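New in Fantasy This Month

The Salt Warden (Andberg Cycle, Book 3) (Hardcover)

The third Andberg book picks up the morning after the siege, with the harbor closed and the city of Matei down to its last stores of grain. Readers who finished the second volume will remember that the old warden gave up his post and walked out through the north gate. He is still gone when this one opens. The job falls to his apprentice, who can read the tide tables but has never held the sea wall through a winter.

Most of the book takes place inside the city, a change from the long road chapters of the first two. The council wants to sell the outer islands to pay for food. The island families find out before the vote, and the second half follows what they do about it.

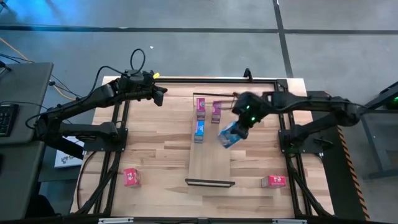 There is less magic than before. The wall still answers to the warden's voice, but each use costs a memory, and the apprentice has to decide which ones to give up. One of those scenes, late in the book, is the best thing in the series so far. The sea battle that comes right after it is harder to follow, and we had to go back to the map more than once.

New readers should start with Book 1. There is a short recap at the front, but it leaves out the Lekex treaty, and without that the ending won't make much sense. We have all three in stock. The first two are in paperback at $9 each.

The hardcover has a color map on the endpapers and a glossary at the back. The publisher plans 7 books in all, and the fourth is expected next August. We are taking names for it at the front desk now.

If you like this one, try The Wikine Road, a stand-alone novel of almost 200 pages about a ferry pilot who is asked to carry a dead king upriver. It has the same slow build and the same interest in how a working river town runs. It came out a while ago and is easy to miss on the shelf because the spine is very thin. Look in the fantasy section, bottom row, next to the boxed sets.
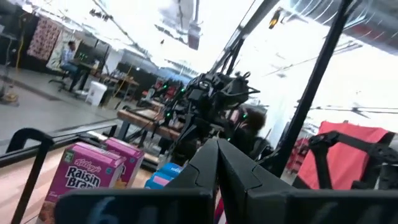 Reading Group

The fantasy group meets Saturday at 9 in the morning. We will talk about the first half of The Salt Warden, up to the council vote, so please don't give away anything past that point. Group members get the usual discount on the hardcover. Bring your copy, and park behind the building if the street is full.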